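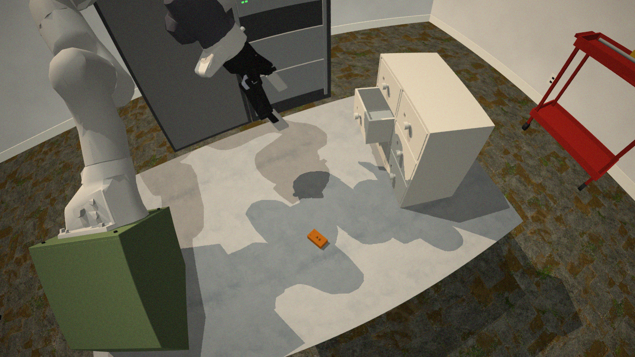 Simulated cell checks: frequently asked questions

Does a simulated cell need a risk assessment?
No. The Fomilau rules apply to physical cells only. A scene used to support a sign-off must still follow the layout rules below.

How high should the arm be mounted?
Use the pedestal height planned for the real cell. The Pluris default is 400 mm. Record any change in the scene log.

May drawers be left open at the start of a run?
Yes, if the open position is declared. An undeclared open drawer counts as a layout fault - the planner will treat the space as free.

Do carts on casters count as fixed objects?
Only with the brakes modelled. Otherwise enter them as movable and keep them outside the reach envelope.

How many runs are required?
A minimum of 200 per task, with the block placed afresh each time. Le Goff scenes approved before May may keep their old total of 78.

Are shadows to be switched off?
Leave them on for any task that uses camera input.

Which form do I send?
Form 207, through the Flemow portal. Attach the scene file and the log. Forms without a log are returned unread.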